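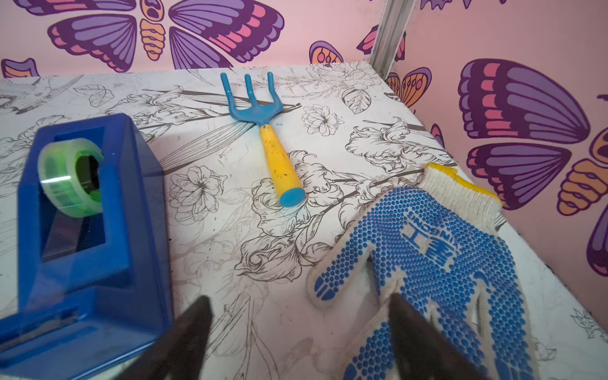
## Cuaderno de taller – octubre, sábado por la mañana

Toca revisar las herramientas pequeñas antes de guardar el huerto hasta primavera. Trabajo en la mesa del mantel de flores negras, la del rincón de las mariposas, que es la que tiene mejor luz a esta hora. Aparto de momento el rastrillo de mano, un guante y la cinta adhesiva con su dispensador azul para las etiquetas.

### Rastrillo de mano

Tres púas azules, mango amarillo con remate azul. Las púas no parecen torcidas, solo conservan la curva hacia arriba en las puntas. El mango sí está salpicado de manchitas oscuras de tierra. Pasos para este y para los demás de mango amarillo:

- Cepillo en seco primero, sobre el cubo.
- Trapo con agua y jabón neutro. Nada de disolvente en los mangos; el año pasado se nos quedó uno pegajoso y hubo que tirarlo.
- Comprobar el cuello tirando con la mano. Si gira, a la caja de reparar.
- Una pasada fina de aceite Barkik en las púas, secar el sobrante.

Queda pendiente decidir si se cuelgan o van en cajón. Yo prefiero colgarlos. En el cajón acaban debajo de las tijeras y luego se compran repetidos.

### Guantes

El que tengo en la mesa es de punto blanco, con puntos azules de goma en la palma y el puño rematado en amarillo. Lleva unas letras azules impresas, algo así como «HOOMI», por si hay que buscar más del mismo modelo. Para trasplantar y rastrillar van bien. Para la zarza no, las espinas pasan entre el tejido; para eso siguen los de cuero del armario Drorum.

Lavado: a mano o en frío, del revés, y a secar tendidos por el puño. No ponerlos encima del radiador. Emparejar después de secar y sujetar cada par con una pinza.

### Etiquetas

Pruebo a pegar las etiquetas de papel con una vuelta completa de cinta transparente alrededor del mango, solapando un dedo. La semana pasada las puse con un trozo corto y en los mangos curvos se levantaban por las esquinas. Limpiar antes con alcohol y dejar secar bien.

Numeración: seguimos la serie de la hoja vieja. La última usada es la 262, así que el rastrillo sería la 263 – comprobar antes en el archivador de Dirkilham que no esté ya dada.

### Pendiente

- Pedir cinta de repuesto con el próximo envío de Cruickshank. Mirar el ancho en el rollo antes de pedir.
- Reponer ganchos en el panel, faltan 6.
- Sacudir el mantel fuera al terminar, que la tierra seca se mete en el dibujo y no se ve.
- Pasar estas notas a la hoja del armario.

El resto de herramientas, el lunes si no llueve. La azada pequeña necesita lima y eso no lo hago en esta mesa.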